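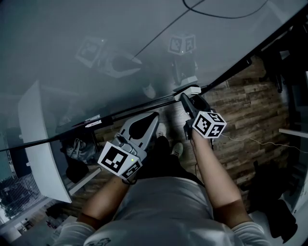

The tilted glass panel in the front room at Lollemell, with its lower edge above the plank floor.

Visitors to Lollemell will find the front room closed until the end of July while work goes on around its large glass panel and the old plank floor beneath it.

The room is the first to be tackled in a refit of the ground floor, which the studio's owners expect to finish before the autumn classes begin. Classes booked for the front room have moved upstairs and keep their usual times. The side entrance is open from 8.30 in the morning.

Ermanno Russo, who manages the building, said the boards would be kept. They were last sanded more than a decade ago, and a survey in the spring found 58 that needed refixing and six that had to be replaced.

"People like that floor and so do I," he said. "It's rough in places and it creaks, but it's sound. We're going to clean it, fix what's come up and put oil on it. It won't look new."

Replacement boards are coming from Berchtold, a reclamation yard that has supplied timber to the building before. The bill for the boards and fixings is £1,470, paid from the repairs budget. Labour is being charged separately.

The glass will be cleaned and its fittings checked. Vivek Nigam of Kakik, the firm carrying out the work, said the lower edge would get most of the attention.

"You want to look at every bracket before you do anything else," he said. "After that it's mostly cleaning. Big glass shows every mark, and in the afternoon you get half the room in it."

Shelving along one side of the room is to stay, although its contents are being sorted and some will go into store. Members who have left mats, bags or equipment there are asked to collect them by the middle of the month. Anything left after that will be boxed and kept at the front desk.

The Ploravura drawing group, which has 67 members and uses the room more than anyone else, will meet in the upstairs studio until the work is done. Its summer show is unaffected.

A second stage, covering the corridor and the cloakroom, is due to start in the winter. Prices for that work have not yet been agreed.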